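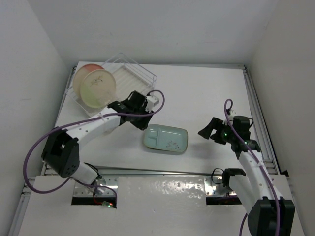 A clear rack at the back with two round plates in it, and a divided tray on the white top.

Posted in August by the Lulldale Kitchen Notebook

I've been meaning to write up my dish-drying habits for ages, mostly so I can stop typing the same answers into emails. We have a tiny kitchen with no dishwasher and one short stretch of counter next to the sink, so everything we eat off gets washed, drained and put away by hand. You get opinionated after a while!

First, the water. I used to fill the sink to the top with suds and then wonder why my glasses looked like I'd breathed on them. Now I use a small squirt of soap and water as hot as my hands will take, and I rinse everything under the tap before it goes in the rack. If the glasses still come out cloudy, it's usually hard water. A splash of white vinegar in a bowl of warm water, glasses in for 30 minutes, rinse, done. (Don't do this with anything that has a gold rim. Ask me how my mother's sherry glasses look.)

Order matters more than I used to think. Glasses first, then silverware, then plates and bowls, and greasy pans dead last. If the roasting pan is really bad I put it on the stove with an inch of water and a spoonful of baking soda, bring it to a simmer and go do something else. Then turn off the heat, let it cool and the gunk mostly slides off with a wooden spoon.

Now, racks. I've owned the chrome kind that rusts at the feet, a bamboo one that grew black spots in one damp winter, and a folding silicone thing that collapsed under a Dutch oven. Plastic is what I keep going back to. It's light, it doesn't chip the rims, and you can stick the whole rack in the bathtub when it gets slimy. See-through plastic does show every speck of limescale, so if you hate looking at that, get white or gray.

To clean a plastic rack, mix two cups of white vinegar with the same amount of warm water, lay the rack on an old towel in the tub and pour it over. Leave it until you've had your coffee, then go into the slots with an old toothbrush. For the corners I wrap a bit of rag around a chopstick. Rinse it well or the kitchen smells like pickles all afternoon. Please, please don't follow the vinegar with bleach because you're feeling thorough. Those two should never meet.

Leave a gap between plates if you can. I used to cram one into every slot and they'd stay wet where the rims leaned together. Every other slot works for us, with bowls tipped forward so water can't pool in the foot. Cups go upside down, but on a slant, with one edge propped on something so air gets in.

Divided trays are the fussy ones. Water sits in the corners of each section and under the lip, and if you stack them damp you get that stale cupboard smell. I shake mine hard over the sink, stand it on its short side for a bit, and then go around the corners with a dry cotton cloth. Tomato sauce stains on plastic fade nicely if you rub them with a paste of baking soda and leave the tray on a sunny windowsill until evening.

Speaking of cloths! Skip fabric softener on dish towels. It leaves a coating, and then the towel just pushes water around the plate. My favorites are a pair of plain linen ones from Plemen that were stiff as cardboard when I got them and are now perfect. I wash them hot, hang them outside, and swap them out every day or sooner if they've been used on hands.

The counter under the rack needs attention too. I lift the rack every night and wipe underneath, and on a white surface I go over tea rings with baking soda on a damp sponge, very lightly. No scouring powder, it dulls the finish and then the stains get in even faster. I did exactly that to our old counter in the Lulldale apartment and had to keep a fruit bowl over the spot until we moved.

Last thing, for people with even less room than us: a rack doesn't have to live out all the time. Ours goes on top of the fridge when I'm baking, with a towel folded underneath to catch drips. I'm trying out a wall shelf for it next, if I can find the stud behind that tile. Will report back.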